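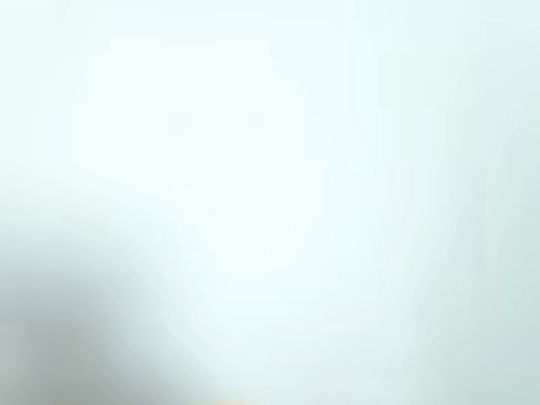
Figure 4. Pale blue-green field, lightest toward the middle.

Publications > Freshwater Animals > Basking Surveys > Section 8

8. How far can basking counts be trusted?

Counts of basking turtles are cheap, and that explains much of their appeal. An observer walks a bank with a pair of binoculars, writes down every animal out of the water, and goes home with a number. Our doubts concern what happens to that number afterward. In the Brinstead reports it is treated as a population size, and later papers repeat it as one. We do not think the data can bear that weight.

The Brinstead ponds were surveyed from June onward, and the pooled record holds 307 sightings. A sighting is not an animal. A single large female that favors the same log can enter the record on every visit, while a juvenile that basks under overhanging sedge may never enter it at all. Okell and Pillai tried to deal with this by marking shells with paint, but only eight marked animals were ever seen again. The correction factor they draw from those eight is given to two decimal places. We would not have given it to one.

Weather is a second problem. Turtles leave the water to warm up, so a count made on a cool, bright morning will beat one made on a hot afternoon even if the same animals are present. The survey sheets list start times but leave out water temperature for four of the ponds. The authors argue that such differences average out over a season. They may, if visits were spread evenly across conditions, but the sheets suggest that observers stayed home when it looked like rain.

The Besturance model was meant to settle the matter. It was run 2000 times with detection rates drawn from a range its authors considered likely. All those runs tell us is how the answer behaves inside that range. When we widened the range to include the low rates reported for shy species, the supposed decline at the northern ponds shrank until it could not be told apart from no change.

None of this shows that the turtles are doing well. A decline could be real and still be missed by counts of this kind. Trapping through at least part of the season, with notched shells in place of paint, would give a firmer base, although trapping favors hungry animals and brings errors of its own. We take up those errors in Section 9.

Related sections
Trap shyness in pond turtles
Shell notching and mark loss
Nest counts as a check on adult surveys

Contact the editors | Copyright Brinstead Pond Studies | Back to top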